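4.3 Preparing the bench and fitting the replacement drive gear

Applies to Wemow reel mowers with the side-mounted gearbox. If the serial plate carries the Gutbridge mark, use the procedure in section 4.5 instead.

Caution: Remove the battery before you open the gearbox cover. The reel can turn by spring tension even with the switch off. Wear cut-resistant gloves when handling the reel.

1. Clear a flat work area large enough for the mower and the parts tray. A dark matte surface makes small clips and washers easier to find.

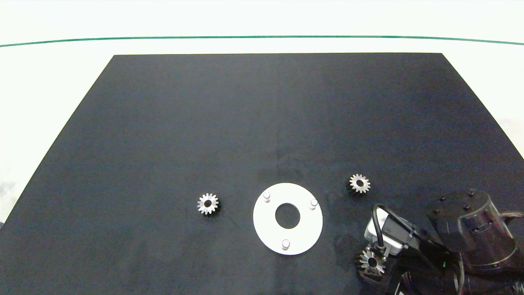
Fig. 4-6. Matte black work surface.

2. Wipe the surface down. Grit that sticks to greased parts will end up in the gearbox.

3. Set the mower on its side with the gearbox cover facing up. Block the roller so that the machine cannot rock.

4. Remove the cover screws and lift the cover straight off. Do not pry at the gasket — a nicked gasket must be replaced.

5. Note which way the thrust washer faces, then slide it off the shaft. Pull the retaining clip with clip pliers. Screwdrivers tend to spread the clip and it will not seat again.

6. Draw the old drive gear off the shaft by hand. If it is stuck, apply penetrating oil and wait. Do not strike the shaft.

7. Inspect the shaft for scoring. Light marks may be dressed with fine abrasive cloth. If a fingernail catches in a groove, order a new shaft from Ditomberg Parts.

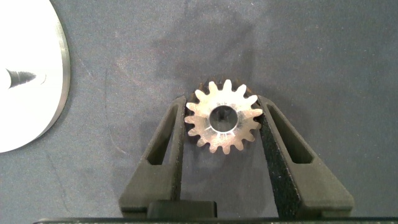

8. Check the replacement gear against the parts list before fitting it. Confirm that the bore is clean and that no tooth has a burr. Gears for the older gearbox will slide onto the shaft but do not mesh correctly.

9. Apply a thin film of gear grease to the shaft and push the gear on until it touches the shoulder. Refit the washer and the clip.

Note: Use the grease supplied in the kit. Calcium-based grease hardens in storage and must not be mixed with it.

10. Turn the reel slowly by hand through 2 full turns. It should move evenly. A tight spot usually means the clip is not fully in its groove.

11. Pack the gearbox with grease to the level of the shaft centerline. Overfilling forces grease past the seal and onto the belt.

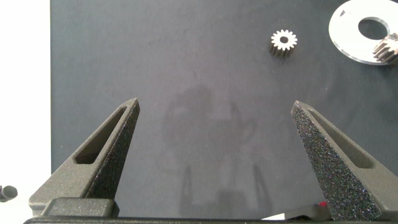 12. Seat the gasket, refit the cover and tighten the screws in a cross pattern. Hand tight plus a quarter turn is enough.

13. Refit the battery and run the mower for a short time with the reel clear of the ground. Stop at once if you hear clicking.

Service interval: inspect the drive gear every 300 hours of use. Under light use a gear may last up to 1,000 hours. Mowers stored over winter should be inspected in November, before the grease stiffens.

Section revised 14th May. Technical review: Urs Moser, Hongjun Cui.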